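Engine bench, May, 7:40 pm

Back from Dulville with the club car. Second track day in a row where it lost pull out of the slow corners. Dagný had it fine through the morning runs and then it started going flat above half throttle, mostly third gear. She lifted, short-shifted, brought it in. No warning light. Oil pressure normal when she looked.

Uthai pulled the log off the dash unit while we were loading up. What we have:

- Fuel pressure drops on long left-handers and recovers on the straight.
- Mixture goes lean at the same places.
- Intake temps higher than last year but nothing alarming.
- Knock count zero all day.

So I don't think it is the engine. It is the fuel getting to it. Prasert still thinks the **Clolen** coil pack is weak when hot and wants to swap it before anything else. We have a spare on the shelf, so fine, but I want it done separately so we know which change did what. Last year we changed the plugs, the coil and the filter in one evening and never found out which one fixed it.

Fuel side, done tonight:

1. Drained the tank. Had 10 liters left in it, which is lower than the sheet said. Somebody wrote down the fill before lunch and missed the extra runs.
2. Took out the lift pump and the strainer sock. Sock is folded over on one side and has a hard crease in it. Fitted a new one.
3. Checked the swirl pot return line. Clamp was loose, turned by hand. Replaced it.
4. Filter cut open. Some gray fluff, no metal.

Did not touch the regulator. Paweena L. has the gauge and will be in tomorrow to set it. Please leave the cap off the rail until she has been.

Rev limit stays where it is. Dagný asked for 20 minutes of running on the bench before it goes back in the trailer and I agree with her. Hold it at 3475 rpm, warm, fans on, and watch the pressure trace. The bench won't copy the side load in a corner but it will show if the pump is tired.

Gearbox: Paweena W. says the whine on the overrun is the same as in winter. Changed the oil anyway. Magnet had the usual paste on it and no chips. Third gear engagement felt good by hand. I would leave it alone until after the Pukano round.

Tires: the Kong set is finished, both rears worn on the inside shoulder. Camber needs looking at. The 2 spare fronts can do one more practice.

Still open:

- [ ] coil swap, after the pump test
- [ ] regulator
- [ ] rear camber
- [ ] fix the fuel sheet so it has a line for every run
- [ ] order sock and clamps, used the last ones

Prasert has the tank cover screws in the tin by the vise. One has a bad head, don't put it back. 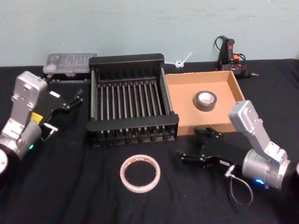 Should the coil be swapped before the pump test if there is time tonight?

Leave the old coil in until the pump has been run and the pressure trace is saved, then swap it and run the same test again.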